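Home | Projects | Walls & Floors | Tools | About

Search this blog Go

The Plonimby picture-hanging kit, six months on

2013-12-30

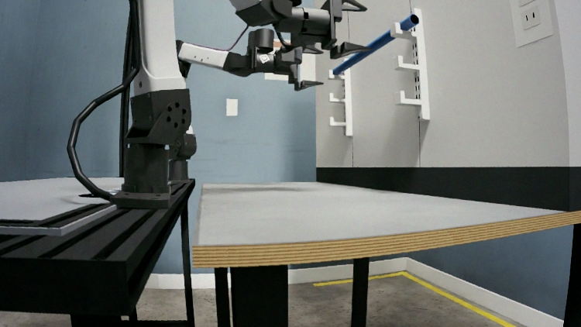

I bought the Plonimby kit in June, when the hallway had been bare plaster long enough for guests to assume it was a style. It promises a gallery wall in an afternoon. Mine took two, and one of those was spent looking for the pencil.

For the money you get 20 hooks, a fold-out paper template and a spirit level the size of a lipstick. The hooks are very good. I've hung a mirror on a pair of them, a hefty thing from the junk shop in Grotton, and it hasn't budged. The template is less good. It has been folded so many times in the packet that it won't lie flat, and the hole markings wander off along the creases. I gave up and used brown paper and masking tape, like everybody's gran.

The level is plain wrong. I checked it against my old Jurilberg and they disagreed by enough to make a seascape look like a shipping accident.

Would I buy it again? Just the hooks – which Plonimby won't sell separately, naturally. There are still 6 left in the drawer, waiting for me to own more pictures.

Comments (3)

mossy_gate: My level was fine but the template tore on the first fold.

Kaczmarczyk: Do the hooks hold in old lath and plaster?

hallwayhermit: They did in mine. I'd still drill first.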